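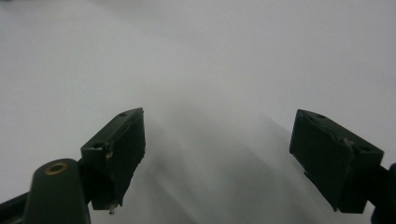

*Slide 1. The gripper, open, above a plain surface.*

# Speaker notes: Student Manipulation Project, autumn review

**Presenter:** Ashwin Raju
**Occasion:** Brarkton Technical School, open program review, Nov 8, 2022
**Time allotted:** 16 minutes, questions to follow

## Opening (slide 1)

Good afternoon, and thank you for attending. My name is Ashwin Raju, and I supervise the second-year robotics class at Brarkton. I will report on the gripper project, which began in August and will continue through the spring term.

Please look first at the inner faces of the two fingers. Each pad has what appears to be a separate layer along the side that faces the gap. The edge of that layer is uneven on both fingers. On the left finger there is a small frayed patch at the upper corner, and on the right finger there is a notch partway down the lower edge. A good part of this talk concerns wear of that kind and how the class has learned to record it.

*(Pause. Allow the audience to find the notch before moving on.)*

## Purpose of the course (slide 2)

The course asks students to plan, carry out, and document a set of pick-and-place tasks with a hand-held gripper. Students work in teams. Each team is responsible for its own task list and its own written log. The logs are graded on the same basis as the practical work.

The tasks themselves are modest. Students pick up a small part, move it to a marked position, and release it. The parts are supplied by Sial and include rings, short rods, and flat plates. The flat plates have been the most difficult for every team.

## Results to date (slide 3)

- Total attempts logged: 1,843
- Teams taking part: 7
- Attempts required of each team by the end of the spring term: 800

Two teams are ahead of schedule. One team lost several sessions in the first month when its log was kept in a format that the others could not read. The class has since adopted a single form, and the earlier entries were copied over by hand.

*(If asked about success rates: these will be published with the spring report. Do not give partial figures.)*

## Care of the equipment (slide 4)

Students inspect the pads at the start of each session. They check the edges of the inner layer, the top faces, and the openings near each end. Any lifting, peeling, or loose material is written in the log with the side on which it was found. "Left" and "right" are always given from the operator's position. This rule was added after two entries were found to describe the same defect on opposite fingers.

Replacement is decided by the instructor. Students may recommend it, and several have done so in well-argued notes. I will read one short passage.

> "The pad still closes evenly, but the thin plates slip at the worn corner. We suggest that the plate task be repeated after the pad is changed, and that both sets of results be kept."

The recommendation was accepted, and both sets were kept.

## Lighting and shadow (slide 5)

*(Return to slide 1 for this section.)*

The soft shadow between the fingers is a matter the class has discussed at length. Students who judge distance by shadow tend to close the gripper too early. The current guidance is to lower the tool in steps and to pause before closing. The Wornitz team has proposed a second lamp, and a trial is planned for next term.

## Next steps (slide 6)

Teams will exchange task lists in the new term, so that each works from instructions written by another. The Flolidach workshop has agreed to lend a bench for this work. Written feedback on unclear instructions will count toward the final grade.

Copies of the log form are on the table by the door. I will now take questions.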